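3.2 Reports of camera faults after an update

We were lucky in that the Halász support forum keeps its old threads open, so we could go back and read what phone owners had written in the weeks after the October update. Tímea Illés and Kálmán Major read 400 threads between them and kept the 142 in which the owner named both the phone model and the camera app version. It was slow going, and we are very grateful to them both. 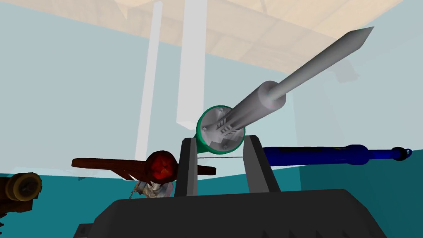 Figure 4. Gripper holding a long gray tool, computer-rendered view.

Most of these owners wrote about a preview that froze when they switched from video back to stills. A smaller group, mostly people with the Clurka handset, saw pink lines along one side of the preview - and a few of them had already sent the phone in for repair once before posting.

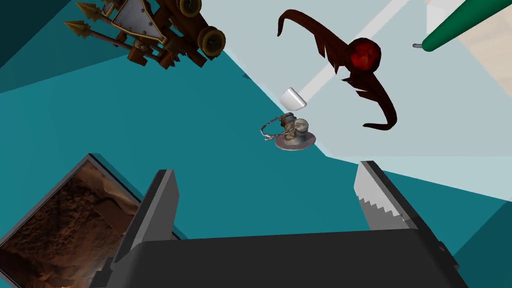 We did wonder whether the lines and the freezing might share a cause, and we went back and forth on it for quite a while. Eighteen owners reported both, which seems to us too few to settle the matter either way. Signal strength came up again and again in the Clurka threads (several people said the lines went away in airplane mode), so we coded it as a separate field and come back to it in Section 5.

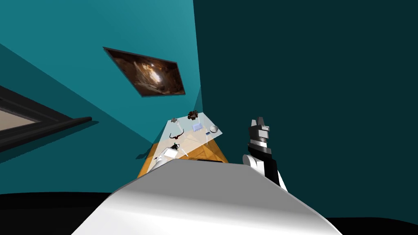

3.3 Coding the replies

Replies were coded by Katalin Lengyel and Trefor Harries, working apart, using the scheme from the earlier Rultent study with two small changes.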